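Asunto: Re: [manipulación] Pinzas paralelas: Zovura frente a Kudar en el puesto de dos brazos
De: Laboratorio de Prirnmont
Para: lista manipulación

Respondo entre líneas a lo de octubre y añado los datos que faltaban.

> Hemos montado las Zovura en los dos brazos y el cierre es más lento
> que con las Kudar con la misma consigna. ¿Es cosa del controlador o de
> la mecánica? Además, al pedir apertura máxima, la posición leída se
> queda 2 mm por debajo de la que da el fabricante. ¿Alguien ha
> recalibrado el cero sin desmontar los dedos?

Lo primero es del controlador. Pastor trae un límite de velocidad por defecto para cualquier pinza que no reconoce, y las Zovura no están en su tabla. Con el límite quitado, el tiempo de cierre completo, medido desde el envío de la orden hasta la detección de contacto, queda así:

Kudar: 241 ms
Zovura: 298 ms

La diferencia que queda es mecánica y no creo que se pueda bajar por software. Para recoger piezas quietas no importa. En las entregas de mano a pinza sí se nota, porque la persona tiende a soltar antes de que haya fuerza suficiente en los dedos.

El cero se puede recalibrar sin desmontar nada: cerrar en vacío con corriente baja, esperar a que la lectura se estabilice, escribir el desplazamiento y reiniciar el nodo. Si no se reinicia el nodo, Pastor sigue usando el valor antiguo y no avisa.

Las pruebas de entrega las hacemos con alimentos de juguete y un plato azul entre los dos brazos. La pieza más incómoda es la amarilla con relieve, tipo mazorca: según cómo se presente, los dedos apoyan en las crestas y el contacto se detecta antes de tiempo. Las almohadillas estriadas ayudan, pero he tenido que subir el umbral de contacto respecto al que usaba con piezas lisas.
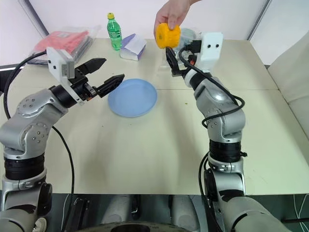 Desde Kudar contestan que el umbral no debería tocarse por pieza, que lo correcto es filtrar la corriente del motor y exigir contacto sostenido durante varias muestras, y que subirlo sin más acaba aplastando los objetos blandos. Preguntan también a qué frecuencia se registra la corriente, dato que no figuraba en el primer mensaje.

Se registra a 2,000 kHz, sin filtrar. De acuerdo con lo del contacto sostenido; lo probaré con las dos pinzas antes de dar por bueno ningún umbral.

Sobre las cámaras de muñeca: van encima de la pinza en ambos brazos, y el cable baja por fuera del brazo. Conviene dejar holgura en el bucle. Con el cable tenso, el giro extremo de la muñeca tira del conector y se pierden imágenes, y en el registro eso aparece como un error del bus, así que se tarda en dar con la causa.

Me falta repetir la serie con el brazo derecho, que tiene otra versión de firmware. Si alguien tiene las Zovura funcionando con Pastor sin tocar la tabla de dispositivos, agradecería el fichero de configuración.

Un saludo,
Laboratorio de Prirnmont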